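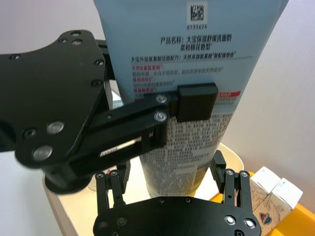
The Back of the Label

Thắng Mạch keeps his reading glasses in the bathroom. He translates packaging for a living, mostly soaps, creams and shampoos, and he says the habit doesn't stop when work does. At a hotel he will read both sides of the shampoo before he gets in the shower.

His office is one room above a print shop called Flistura. On the shelf behind his desk are binders of old jobs, sorted by client. Fomell, which sells hand cream, takes up most of one row. The work is slow. A face wash may carry a two-line name on the front and several hundred words on the back, and all of it has to fit in the same space once it is in another language.

"Vietnamese runs long," he says. "English runs shorter. Chinese is shorter than both, so when the source is Chinese I am always out of room before I reach the warnings."

The first thing he does is measure the panel. Then he sets aside the lines that can't be trimmed, such as the ingredients, the directions and the address of the maker. What is left goes to the description, and that is where clients argue. One job for Dateck, a small maker of bar soap, went through 11 drafts over a single sentence about scent. The client wanted "fresh" and "gentle" and "soft" in a space that would hold two of them.

Type size is the other fight. Designers like small gray print on a pale background – it looks clean on a screen. On a curved surface in a steamy room it is much harder to read. Mạch prints each draft at full size, tapes it to a bottle and hands it to his mother, who is not shy about giving it back.

He started in January with a new client, Mạc, whose order came to 1683 lines across the whole range. He finished the last of them on Nov 1, 2021. Seven had to be redone when the supplier changed a preservative.

Few shoppers will read them. Mạch doesn't mind. People turn the package over when their skin stings or a child has swallowed some, and they want the right line quickly. He puts that one near the top when the client lets him.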